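The Woman Who Still Bakes for Irton

By the time I pulled up outside the Tutine Bakery it was a little past four in the morning, and the light in the back window had already been on for two hours. I had been told to come early if I wanted to talk, and to bring a sweater, and I had managed the first of those. The door was propped open with a sack of rye flour and the smell coming out of it was enough to make me forgive the hour.

The owner asked me to leave her name out of it. "Everybody in Irton knows who I am," she said, "and anybody who doesn't can come in and buy a loaf." She is 76 and has been behind this counter for longer than I've been alive, and she talks the way she shapes dough, steadily and without looking down at her hands.

She grew up on the Sebastian road, in a house with a wood stove and a grandmother who didn't believe in recipes. "She'd say put in flour until it feels right, and I'd say Grandma, I'm six, I don't know what right feels like. And she'd take my hand and push it into the bowl and say, there, now you know." She laughed at that for a good while, and then had to go and turn a pan of rolls before she could pick up the story again.

The bakery was not the plan. She married, kept books for the feed store, and baked on Saturday for church suppers and whoever had a new baby. Then the feed store closed, and the old barber shop on the corner came up for rent, and her husband said she might as well be paid for it. They opened in November, which she now says was foolish, with one secondhand oven and a hand-lettered sign. "First day we sold 28 loaves. I thought we were rich! Second day it snowed and we sold four, and we ate bread pudding until Christmas."

I asked her what has changed since then, expecting to hear about prices, and we did get to prices, but she started with the customers. People used to buy the same loaf every week of their lives, she told me, and they would be a little offended if you suggested another. Now they come in wanting to hear about the flour and the starter, and they want seeds on everything. She doesn't mind it. "I like to be asked. For years the only thing anybody asked me was whether it was sliced."
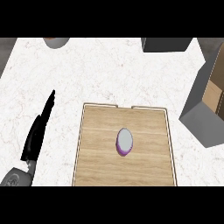
A wooden tray on a marble countertop.

She has firm ideas about kitchens, and she shared a good many of them while I tried to stay out of the way. Marble is good for pastry and a nuisance for everything else, and she'd never let a lemon near it. Wood is kinder to bread. Glass jars are for looking at and tins are for keeping things in. She has had the same rolling pin since her wedding and has turned down at least one offer for it, from a man passing through who collected them. "What would he do with it? Hang it on a wall, I guess. I told him it had pies to make."

The loaf people drive over the county line for is the Skorkero, a dark, dense round with caraway and a spoonful of molasses in it. The name came from her grandmother, who never explained it, and nobody in the family has found out what it means or how it ought to be spelled. The first sign had it with a c. It takes the better part of two days to make, and she still mixes that one herself, even now that her daughter runs the ovens and a nephew drives the deliveries.

Last year she kept a tally of them in pencil on the inside of the pantry door, mostly to settle an argument with her daughter over whether it was worth the trouble. The total came to 2,263. "She'd said it wouldn't be a thousand. The year before was 1,304, so I don't know where she got that idea. She washes the pans now and doesn't bring it up."

I did ask about retiring, as I suppose everyone does. She thought about it while she scored a row of loaves, one quick cut each, and slid them in. Her knees aren't what they were, she admitted, and her doctor would like her to sit down more. She has tried sleeping late. "I got to five-thirty and I was lying there thinking, somebody's letting the rye go over. So I got up and came in." She wiped her hands on her apron. "And it was going over, too."

By six there were three trucks parked out front and a man in work boots tapping on the glass, although the sign says seven. She let him in. She always lets him in, her daughter told me from over by the sink, and then he tells his friends. I left with a Skorkero under my arm, still too hot to cut, and strict orders to wait until noon - I made it as far as the Sebastian turnoff.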